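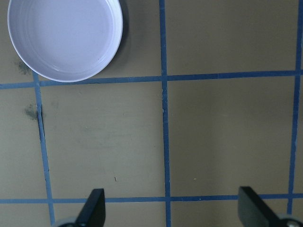 Flat fingers or fat fingers?

I've been promising to write up the gripper swap since October and Mirsad has started sending me messages that just say "well?", so here we go, tea in hand.

If you missed the last post: we have a pair of arms bolted to the long table, and a box of fingers that's been growing ever since Gwenllian found out how cheap it is to have things cut. The plan was to stop arguing about which ones are best and try them properly, on the same objects, with the same controller settings. I wanted it to be boring and fair. It was certainly boring in places!

The contenders were the flat black plates we already had on, a padded pair we call the Brestitz fingers (after the supplier, who I should say gave us no discount whatsoever), and a curved set Rhydian drew himself and insists on calling Ji. I've asked what Ji stands for and got a shrug.

The tape grid

I spent a whole evening with blue tape before we picked up a single thing, and I'm not sorry. The grid means I can say "put it back in the same square" and have everyone know which square I mean, instead of the old method, which was me pointing at the table and saying "there-ish". My lines are not straight. Mererid went round after me with a steel rule, tutting, and then gave up as well.

The flat plates went first. They're stiff and they're thin, so they slide in nicely beside things, and for anything with parallel sides they're lovely. Foam is where I expected trouble. Foam squashes, the controller thinks it's finished closing, and then either you've got hold of it or you've got hold of the idea of it.

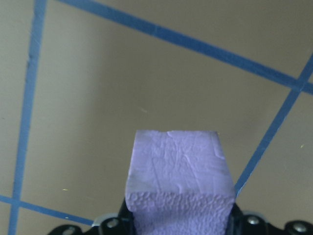 I ran the closing force at 70 percent to begin with and brought it down to 18 in stages, which took ages (I kept forgetting to save the setting and having to go back). At the low end the plates still managed the foam better than I'd guessed. The rough cut sides seem to help, there's a bit of bite to them. The Brestitz pads were kinder and left fewer dents, but they're so chunky that you need a lot more room either side, and on a busy table you just don't have it.

Ji was brilliant on cups and hopeless on anything square. Rhydian says that's the user. The user disagrees.

Cameras, briefly

This was meant to be a grippers post but I can't leave the cameras out, as I changed my mind about them halfway through. I used to do nearly everything from the overhead view. It's comfortable, you can see both arms and where you've left your plates, and you feel terribly in charge. Then you go to close on something small and find you're off by a finger's width, and from up there it all looked perfect.

The wrist view is the other way round. It's marvellous for the last few centimetres, you can see each fingertip and what's between them, and then the moment you lift away you've no clue where you are, apart from a bit of blue line that could be any bit of blue line. Morfudd drives entirely off the wrist view and is faster than me, which is annoying. I've ended up with the two side by side on the screen and my eyes flicking between them like I'm at the tennis.
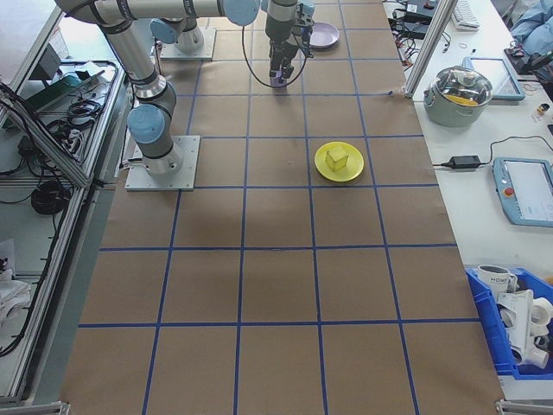 Small cubes are a good test for this, by the way. A cube on a plate is harder than a cube on the table, because the rim gets in the way of a low approach and you have to come down more or less from on top. The flat plates do it if you're patient and get them square to the sides. With the pads I nudged the plate more often than I got the cube.

On the controller side, we tried Clirnudley for a week in place of our usual Trostodano setup. The menus are nicer and it doesn't make you confirm everything 2 times. It did feel a touch laggy on the small moves though, and small moves are most of what I do, so we've gone back. Mirsad would like it noted that he voted to keep it.

So the flat plates are staying on for now. Gwenllian wants to try sticking a thin strip of rubber on the inside faces, and she's been quoted 400 for a proper moulded version, which made us all go quiet, so it'll be a sheet from the hardware shop and a pair of scissors first. If anyone has a glue that holds rubber to the plates and comes off again without a chisel, please do leave a comment!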